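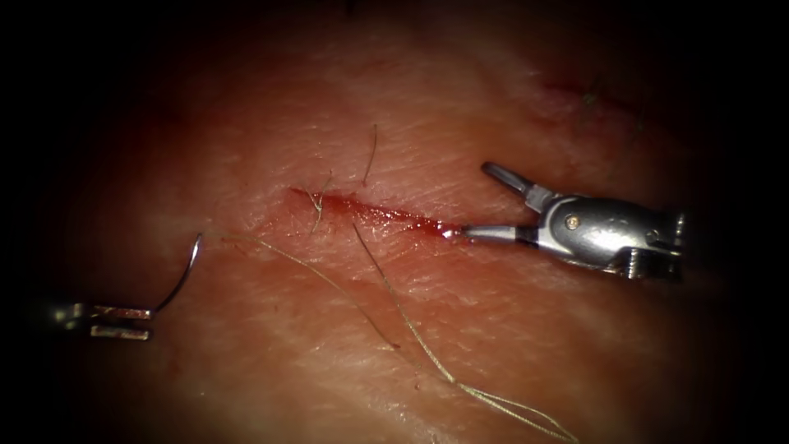

Figure 9.1 A curved needle in the jaws of the left instrument, with the right instrument at the end of the cut.

Chapter 9: Choosing a Suturing Trainer

By now you have spent a good many pages with robot arms that lift, sort and stack, and you may be ready for something a little more delicate. In this chapter we look at a product that a hospital teaching department might buy, the Trillex bench kit from Zesari, and we take our time over it – partly because it is a lovely piece of engineering, and partly because the questions a buyer should ask about it will serve you well with nearly any robot you are ever asked to judge.

The kit comes with 2 instrument arms, a console and a subscription called Protska, which covers new tips and a yearly service visit. Brodie Tawhiri, who ran the trial at the Tautahi teaching center in June, kept a log of 416 practice stitches, and we will be borrowing from it often. His first entry, made on a Saturday morning, is mostly a complaint about the foot pedals, and I am fond of it for that reason. A brochure will give you reach and grip force, but it will rarely mention that your ankle hurts.

Figure 9.2 brings us in close to the jaws, where thread has to be picked up and let go again many times over. Keep it beside you as you read Section 9.2, on tip design. 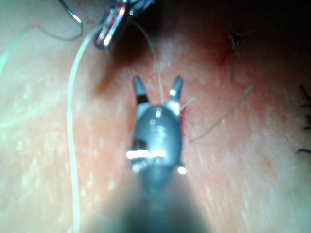
Does a buyer need to pay for the service plan in the first year?
The basic kit will run without it, but worn tips are then charged one at a time, so a busy department usually comes out ahead with the plan.

We return to those costs in Section 9.5, where you will work through a full quote line by line. Before that, let us begin with the console and the person sitting at it.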